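Hondham Residence Handbook
Home | Rooms | Linens | Laundry | Contact
Last updated: October

Section 11. Making Up the Bed

This section applies to all large beds in the Hondham guest rooms. It covers fitting the bottom sheet, smoothing the surface, and clearing personal items before the top layers are added. Pillows and blankets are covered in Section 12.

11.1 Before you begin

1. Take one clean bottom sheet from the linen shelf. Check the label for the bed size.
2. Remove everything from the mattress, including clothing, bags, and chargers. Garments left by a guest are to be folded and placed on the chair. They are not to be put in a drawer or sent to the laundry without the guest's consent.
3. Confirm that the mattress pad is flat and that its corner straps are in place.

Note: Dark clothing should not be laid on a white or light sheet while the bed is being made. Lint transfers easily and is difficult to brush off a printed pattern.

11.2 Fitting the bottom sheet

4. Unfold the sheet across the mattress with the printed side up. On sheets with a pattern of squares or rectangles, use the shapes as a guide and keep their sides parallel to the edges of the bed.
5. Secure the two corners at the head of the bed first.
6. Move to the foot of the bed and pull the sheet toward you with both hands, applying even tension. Secure the remaining corners.
7. Tuck the sides under the mattress, starting at the head.

Caution: Mattresses in the upper rooms weigh 27 kilograms. Lift one corner at a time and bend at the knees. Do not attempt to raise a full side alone. 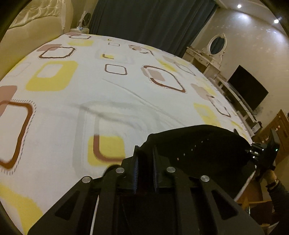 8. Stand at the foot of the bed and look across the surface. Long diagonal creases usually mean that one corner is tighter than the one opposite. Release the tighter corner, shift the fabric, and secure it again.
9. Smooth smaller wrinkles with the flat of the hand, working from the center toward the nearest side. Do not use a spray bottle on the bed.

Note: A light crease from folding is acceptable and does not require ironing. A sheet with a stain, a tear, or a worn seam must be exchanged.

11.3 Exchanging a sheet

10. Place the rejected sheet in the Stustora bin on the same floor and write the room number on the tag.
11. Record the exchange on the linen form. Forms are collected every Thursday by Lộc Nông.

Caution: Printed sheets are to be washed separately from towels. Do not use bleach. The linen room holds 80 bottom sheets in total, and replacements in the larger size may take 2 weeks to arrive.

Questions regarding this section may be directed to Thư Hầu in the linen office.

Previous | Next | Back to top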